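十一月 上午，接昨天没写完的

先记要紧的：Grultgate那边来电，双臂单元上线时间不变，我们这边仿真要先把“开门+收托盘”这一段跑顺。现场分拣间现在是人工推门、人工递件，以后递件给机器，门口那道活怎么办还没定。今天主要就折腾这个。

早上先跑旧参数。跑了64轮，导出来一看，轨迹大部分还行，问题集中在右臂靠近门那一侧，规划器老是想绕远路。左臂没事。关节限位我昨晚改过一版，忘了同步到共享目录，害得同事拿旧的跑了一上午，对不起对不起。以后改完先在群里吼一声再走。

Drovis的调度端也接上了，延时比上周好，但日志格式又变了，解析脚本要重写一小段。先凑合用。

跟分拣间的人聊过一次，记几条，怕忘：

一，他们最担心的不是机器快，是机器停。现在人停了旁边的人顺手就接过去，机器停了要等人来复位，谁来复位？工单上没写。班长的原话大意是“到时候还不是我们去按”。这话有道里，要写进交接文件。

二，递件的活没了以后，两个岗位改成巡检加补料。巡检听着轻松，其实要一直盯着，眼睛累，比手累难受。有人提出巡检和补料半天一换，我觉得可行，排班那边还没回。

三，年纪大一点的几位不太愿意用平板。界面字太小，按钮太密。这个我们能改，不用等供应商。

四，噪音。老设备吵归吵，大家听声音就知道哪里不对，哪个轴承响了、哪条带子松了，耳朵一听就晓得。新单元安静，反而心里没底。有人问能不能加个提示音。可以加，别加那种很刺耳的。
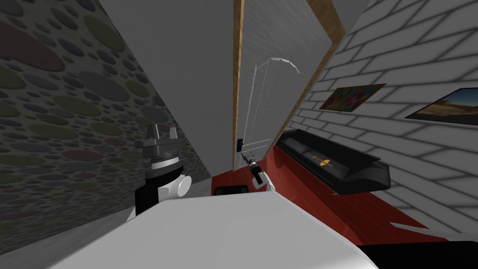 场景版本先锁住，谁都别再动布局。上一次就是有人顺手挪了东西没留记录，前后两批数据对不上，白跑半天。要改就另存新版本，名字后面加字母。

Maluleke给的夹爪模型换上去了，碰撞体偏大，指尖接近小件时提前报碰撞。把碰撞体往里收了一圈，再跑，误报少多了。但收太多会穿模，这个度得再试。先按中间值。

中午吃饭时争了一会儿：仿真里要不要把人放进去。现在场景只有机器，现场可不是。门一开，外面随时有人进来，手里可能还端着东西，低着头。我的意见是至少放一个会走动的障碍物，速度按人走路给，不用做得多像。同事嫌麻烦，说安全区靠现场光栅管，仿真不用操心。我不同意，光栅一触发整个单元就停，停一次要走一遍复位流程，一个班停个几次，前面省的时间全吐回去了，而且去复位的还是一线的人。这笔帐得算在设计里。

结论：先加，下周看效果。

下午

改了第9版轨迹。右臂起始姿态抬高了点，规划时间降下来。左臂在等待位会有小幅抖动，看曲线像是增益给高了，调低后好一些，还没完全没有。

顺便把操作员界面的草稿过了一遍。原来首页塞了一堆参数，只有我们自己看得懂。砍到一屏：状态、当前任务、停机原因、叫人。“停机原因”一定要用人话写，别再弹错误码。现在弹的那个代码，上次连我都要翻手册。字号加大，戴手套也要能点到。

培训的事：原计划是Dilix派人来讲一个下午，PPT念完就走。我建议改成跟班，头两周每班留一个我们的人在旁边，有问题当场问。费人，但比事后电话里讲半天强。已经写邮件了，等批。另外培训材料别只讲正常流程，要多讲停了以后怎么弄、什么情况不要自己动手。分拣间的人手快，看见卡了习惯性就伸手去拽，老设备上这么干了很多年，新单元上绝对不行。这条要单独讲，还要贴在机器旁边。
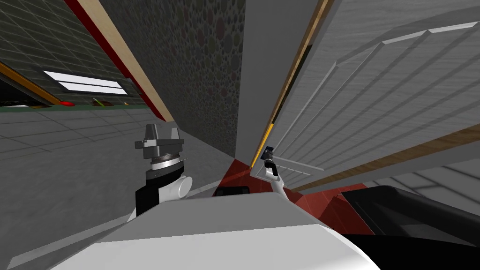
下午第二批跑完，83轮，参数用的第9版。失败的先不急着归类，原始日志都留着，别清。上次磁盘满了有人图省事全删了，后来要复查没得查。磁盘不够就找我，我去申请。

失败标注改一下口径：以前“超时”和“放弃”混在一起，看不出是规划器没算出来，还是算出来了执行不动。分开记。标注表我晚上改好放共享，旧表不要再用。

还有个想法，不一定对，先放这儿。我们一直拿节拍当主要指标，可是现场的人看的是“今天要跑过去几趟”。同样的节拍，复位要走两步还是绕过整台机器走半圈，对他们差别很大。复位按钮现在的位置在单元背面，图纸上看着没什么，站到现场就知道别扭。能不能在门这一侧再加一个？问电气，要过安全评审，估计要拖。但值得提。

补料口高度也一样，现在的图纸按标准高度给的，没有问过实际补料的人。下次去分拣间带卷尺，让他们站那儿比划一下，量了再定。

傍晚补两句。班长来电话，问上线后原来递件的人工时怎么算，巡检算不算同一个工种，补贴还有没有。我答不了，也不该我随便答，转给人事了。但记在这里，因为已经是第二次有人问了，再拖下去大家对机器的火气都会撒到调试的人身上。催一下。

待办：
标注表改口径，今晚
移动障碍物加进场景，另存新版
Drovis日志解析重写
左臂等待位抖动，继续查增益
夹爪碰撞体，再试两档
界面字号、停机原因文案，找一线的人看过再定
复位按钮位置，写邮件给电气
问人事回复
约分拣间再聊一次，大约8个人，避开交接班，最好他们挑时间

机器还在跑夜间那批，走之前看了一眼，没报错。明天早上谁先到谁先看日志，别急着重启。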